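Grotine to Take Back Worn Work Clothing at 6 Durkiveck Locations

DURKIVECK, October - Grotine, the work clothing and linen rental company, will begin accepting worn-out garments and textiles from the public at all 6 of its Durkiveck locations this month. The service is free. Items do not have to have been rented or bought from Grotine.

The program is called Dutar. It started as a trial at the company's Saxena Street depot, where customers' drivers could leave old shirts, aprons and towels at the loading dock. During the trial the depot took in 547 bags. Grotine had planned to close the trial at the end of the summer and decided to keep it going after restaurants and auto shops continued to ask for it.

"We replace a lot of fabric in this business, and for years the options were the dumpster or a rag dealer two counties away," said Kedir Hailu, general manager of Grotine. "The sorting room was already there. What we did not have was a steady amount coming in, and the trial told us we could get one."

Anyone may drop off up to 4 bags per visit. Bags should be tied shut and weigh no more than one person can carry. Businesses with larger amounts can arrange a pickup by calling the Saxena Street depot. Existing Grotine customers can hand bags to their route driver on the regular delivery day, and these will be logged to the customer's account at no charge.

The program accepts:

Shirts, pants, coveralls and jackets
Aprons, chef coats and kitchen towels
Bed sheets, pillowcases and tablecloths
Bath towels and cleaning cloths
Denim, with or without metal buttons

The program does not accept carpet, pillows, mattresses, shoes, or anything soaked with oil, paint or solvent. Shop rags that have been used with solvents must go to the county hazardous waste site, as before. Clothing should be clean and dry when it is dropped off. Stains, holes and missing buttons are fine.

Textiles collected under Dutar are sorted into three groups. Garments that can be worn again are washed, mended if needed and passed to job training centers and shelters in the Durkiveck area. Cotton and cotton blends that are too worn for clothing are cut into wiping cloths, which Grotine uses in its own plant and sells by the box. Everything else is baled and sold to a fiber processor, where it is shredded for padding and insulation.

Color matters more in sorting than many customers expect. White and light cloth brings a better price because it can be used in places where dye might rub off, such as glass shops and print shops. Blues, grays and greens are kept apart from it and cut for general cleaning. Polyester is pulled out by hand and checked against the garment label when there is one.
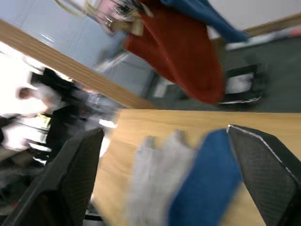 Ibsa Bogale

Customers are asked not to cut off labels before dropping off clothing. Company name patches and embroidered logos may be left on. Grotine removes them from any garment that will be worn again and destroys them. Businesses that need written proof of this, such as security firms and utilities, can request a certificate when they schedule a pickup.

Each of the locations will have a marked bin near the customer entrance. Bins are emptied every morning before opening. Customers who find a bin full should bring their bags to the counter and should not leave them outside, where rain can ruin a whole load. Wet textiles grow mildew within a day or two and usually have to be thrown away.

Grotine has added a second sorting shift at the Saxena Street depot to handle the extra material. The new shift runs in the evening, after the laundry lines have finished, and uses the same tables and carts. The company has also moved its mending station out of the alterations office and into the sorting room, so that a torn pocket or loose hem can be dealt with before the garment goes to be washed.

The first box of wiping cloths cut from Dutar material went on sale in the depot shop during the trial. Boxes come in two grades, light and mixed, and are sold by weight. The cloths are washed once before packing. Schools and public agencies in Durkiveck can buy the mixed grade at a reduced price with a purchase order.

"The mixed grade is the one I would tell most people to get," Hailu said. "It is old work shirts and towels. It soaks up water, it does not leave much lint, and you can wash it and use it again until it falls apart."

Grotine will post a short report on the program every six months. It will list the number of bags received, how much was worn again, how much was cut for wiping cloths, and how much had to be sent to landfill. The company has set a goal of 1,000 bags for the first reporting period. The first report will also include a list of the centers and shelters that received clothing, for those that agree to be named.

Organizations that would like to receive work clothing can apply at any Grotine counter. Applications ask for the sizes and types of garments needed. Work pants and insulated jackets are in short supply, and applicants may be placed on a waiting list for those items during the winter.

Drop-off hours are the same as counter hours at each location. Depot pickups are scheduled between 7 a.m. and 3 p.m. Holiday hours will be posted at the counters in advance.

About Grotine

Grotine rents, cleans and repairs work clothing and linens for restaurants, clinics, hotels, garages and manufacturers in Durkiveck and nearby towns. The company operates a laundry plant and depot on Saxena Street along with its neighborhood service counters.

Media contact

Press Office, Grotine
Saxena Street Depot, Durkiveck
Interview requests for Kedir Hailu should be made through the press office.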